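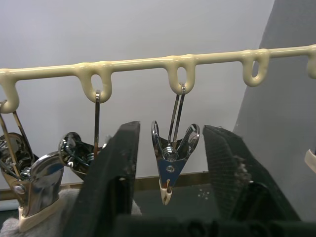

How to Run a Sock-Hanging Demo at Your Open Day

Print this page | E-mail this to a friend

Every January we open the doors at Wirkow and let folks from the neighborhood come see what the arms can do, and every year somebody writes to me afterward asking how they might put on something like it at their own school or shop. So I finally sat down with a pot of coffee to write it all out. I'm going to assume you already have a two-arm setup that can pick up a T-shirt without embarrassing you. If you're not there yet, the Flakitz notes on cloth handling are the place to start, and I'll wait for you!

Pick a chore people know

We tried stacking blocks the first year and people were polite about it. Then we switched to hanging socks on a drying hanger, and grandmothers were giving the arms advice. Everyone has done this job and everyone has an opinion, which makes your talking a whole lot easier.

Set up the table

Use a plain table with nothing else on it, and lay the socks flat where both grippers can get to them. Six socks in three pairs is plenty for one run. Choose colors that the people in the back row can tell apart, and keep the pairs next to each other so the kids can call out which one should go next (they will, whether you ask them to or not).

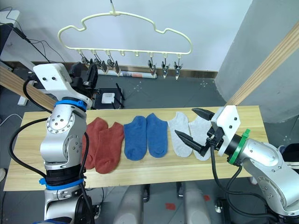
Go slow on the first reach. I set the arms to a gentle speed for the opening run and only bring it up once the group has settled in. Tape a line on the floor 6 feet back and have a friend stand near the stop button the whole time, even if that friend would much prefer to be over by the cookies.

Get the hanger right

Hang it low enough that both grippers can reach the clips without stretching, and give it a little nudge with your finger before each group comes in. If it's still swinging when you've finished saying hello, it needs steadying. Test every clip by hand, too. A stiff one that you'd hardly notice at home will hold up your whole show. We go through ours with the Drallska checklist, which is nine lines long and lives on the wall by the light switch.

Let one arm work the clip while the other brings in the sock. This is the part to talk people through, and I like to ask the crowd to try it in the air with their own hands first. You'll get a roomful of grown-ups pinching at nothing, and they'll watch the grippers much more closely after that. 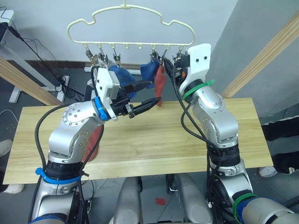 If a sock bunches or pulls sideways, stop and start that one over. Visitors don't mind a bit. Some of our best questions have come during a do-over, and you can use the time to show how the grip point gets chosen. Keep a few spare socks in your pocket, thicker ones if you have them.

Plan on 9 minutes a group with questions, and don't let the line get too long. Last time we had 455 people through between morning and supper, and my voice was gone by 4 p.m. Borrow a microphone. Rosimeire Andrade lent me the one from the Awasthi hall and I may never give it back.

Comments

tinkerdad: We did this at our library with washcloths. Worked fine once we swapped out the cheap clips.

Marlo_P: What do you do about static? Ours stick to the fingers like crazy in winter.

Reply from the author: A damp rag over the fingers between groups, with the arms stopped, of course. Helps some!

gwen k: My son still talks about the socks. Will you be doing towels next year?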